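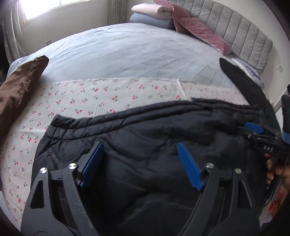 # Relari Down and Puffer Wash, 500 mL

If you've ever pulled a puffer jacket out of the machine and found it flat as a pancake, with all the filling huddled in the bottom corner of each pocket of quilting, you'll know why we get so many emails about washing them. We stock quite a few laundry products these days, but the Relari is the one we're asked about most once the mornings turn frosty, and it's the one we use on our own coats at home (and on the doonas, and on one very elderly sleeping bag that has been to Tasmania more often than I have).

It's a low-suds liquid wash for down, feather and synthetic fill. Ordinary laundry powder can be hard to rinse out of a filled jacket, and whatever stays behind makes the clusters stick to one another. The Relari rinses away quickly and leaves hardly any smell, apart from a faint soapy something that goes off on the line.

## What's in the bottle

- 500 mL, enough for 10 jackets at the normal dose
- Suitable for down, feather and polyester fill
- No fabric softener, bleach or optical brightener
- Measuring cap with a raised line on the inside
- Front loader, top loader without an agitator, or hand wash

The refill pouch holds two bottles' worth and pours better than you'd expect, although I'd still do it over the laundry tub.

## How we use it

Please read the label sewn into your jacket first. If it says dry clean only, believe it, and have a chat with your local dry cleaner instead.

Empty the pockets, every one of them, including the little one inside that you forgot you had. Do up the zips and any press studs, undo the cuffs, and lay the jacket out flat so you can have a proper look at it. Collars and cuffs collect most of the grime, along with sunscreen and makeup, and you can dab a little neat wash on those spots with a soft cloth and leave it for a few minutes. Go gently over the stitching. Any small tears want mending before the jacket goes anywhere near water, or you'll be picking feathers out of the filter until May.

Wash one jacket at a time, on the gentle cycle, cold or up to 30 degrees if the label allows. Fill the cap to the line and pour it into the drawer, after giving the drawer a wipe to get rid of old powder and softener. Run an extra rinse. If you still see bubbles against the glass, run another.

A wet down jacket looks dreadful! It'll be thin and lumpy and you'll be sure you've ruined it. Scoop it up from underneath with both arms, as the wet filling is heavy and can strain the seams if you haul it out by a sleeve.

## Drying, and why it takes so long

Use the dryer on low if you have one, with a couple of clean tennis balls or our Domow wool dryer balls. Stop it every half hour or so, give the jacket a good shake and break up the clumps with your fingers. A thick one can easily take an afternoon. It may feel dry on the outside long before the middle is ready, so press the thickest panels between your palms and feel for cool or lumpy patches.

Without a dryer, dry it flat over a clothes horse in a breezy spot out of the full sun, and turn it whenever you walk past. Synthetic fill manages quite well this way. Down can do it too, but pick a warm, dry stretch of weather.

## Questions we get

**Will it bring back the water repellency?** It will clean the outer fabric, which often helps a bit, but it doesn't add any coating. For that you'll want the Clendix spray, applied afterwards.

**Can I use it on merino?** We'd steer you to the Halász wool wash, which is gentler and comes in a nicer bottle too.

**How often should I wash a puffer?** Once or twice a season suits most people. Spot clean in between, and hang it somewhere airy after a sweaty walk.

**Does the dose change for kids' jackets?** Half a cap is plenty.

## Price and postage

The 500 mL bottle is $23, and postage is worked out at the checkout. The refill pouch travels by road only, so please allow extra time if you're in WA or the Territory. Local pick-up is free from the side door, where there's a bell that needs a firm push.

Lumturie Živković answers our product emails and is very patient with photos of care labels, so do send yours through if the symbols have you stumped. Orders and refills go through Arnar Ásgeirsdóttir in the packing room.

*Price current from February 1, 2020.*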